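Journal > Reading > Notes on a reread

Starting a long series again from the wrong end

4 February 2024

I finished rereading the Wekitz books last night, and this time I read them in the order the story happens instead of the order they were published. There are seven novels and one prequel novella, and I had always told people to leave the novella until last. I've changed my mind about part of that, so I'm writing it down while I still remember why.

For anyone who hasn't read them, the Wekitz books follow a family of canal surveyors across three generations in a country that is a bit like Galicia and a bit like nowhere. The author is Clémence Marchal. The first novel opens with Anselm Wekitz as a man of fifty who has already lost his brother, his licence and most of his hearing. You learn how he lost them over the next two thousand pages or so, mostly sideways, in letters and in things other people let slip.

The novella is called Simgate, after the lock where the brother drowns. It covers one winter. Anselm is nineteen, his brother Joss is a couple of years older, and they've been sent to measure water levels for a landowner who doesn't intend to pay them. It's short. I read it in two evenings the first time and one long evening this time.

My old argument for leaving it until last was simple. In the main novels you never know exactly what happened at the lock. Anselm gives three versions of it to three people, and the gap between them carries a lot of the middle books. If you've read Simgate, you know which version is closest, and I thought that would make the rest feel like waiting for him to own up.

It did a little, in the second novel. There's a dinner with the magistrate where Anselm tells the version in which Joss slipped, and on my first read I believed him completely. This time I was ahead of him and I got impatient. The chapter is long and I skimmed the soup.

The fourth book went the other way. There's a scene where he teaches his daughter to read a gauge, and he snaps at her for leaning over the rail. The first time through I took it as bad temper, because he is bad tempered for most of that book. With Simgate fresh in my head it was very hard to read. He says nearly the same words to her that Joss says to him in the novella, and nothing in the text points it out. I had read that scene twice before and missed it both times.

I also noticed how much plainer the novella is. Marchal wrote it after book five, and by then she'd dropped most of the weather. The early novels have a lot of weather. If you start with Simgate and go straight into book one, the first hundred pages feel overdressed, with fog described before breakfast and again after it. I'd forgotten how slow that opening is. A new reader coming from the novella might well give up there, and I think that's a bigger risk than knowing about the lock.

The other problem is Chávez. He's the foreman, and he turns up in book three as a stranger with a grudge. It's one of the best entrances in the series. In story order he's already had a dozen pages in Simgate, where he's a kid carrying the measuring poles, so when he walks into the office in book three you know who he is before Anselm does. I can see some readers enjoying that. I missed the surprise.

So for what it's worth, I'd now say read the first three novels, then Simgate, then carry on with four. You get Chávez as he was meant to arrive, you get the magistrate's dinner without knowing better, and you have the novella in hand for the scene with the gauge. It does break up the run a bit, as book three ends with the flood and you'll want to go straight on. It's only one evening, though.

A few smaller things. The new paperbacks have fixed the map, which used to put the lock on the wrong branch of the canal. They've also put the family tree at the front, where it gives away a marriage and two deaths. Don't look at it. My older copies have it at the back, and I don't know why anyone would move it. The paper is thinner too, and the spine on book six had a white crease down it before I was halfway.

I borrowed the audio version of book seven from the library for the drive to my sister's. The reader is good with Anselm and gives Chávez a growl he doesn't need. I went back to the paper copy for the last section, partly because I like to flip back and check the dates on the letters, and you can't easily do that at a hundred kilometres an hour.

Next up is something by a different author altogether, a novel called Fatness that has been on my shelf since my birthday. It's a single book with no prequel, and I plan to start at page one. 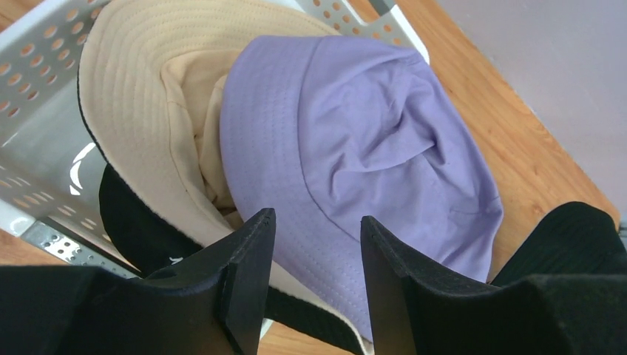
Faustino Pacheco wrote that he'd go further and put Simgate between books four and five. His feeling is that the gauge scene should puzzle you for a while first, and that the novella then sends you back to look for it. He read them that way by accident, when the library had the fourth one in and not the novella, and he says he wouldn't change it. He agrees about the family tree.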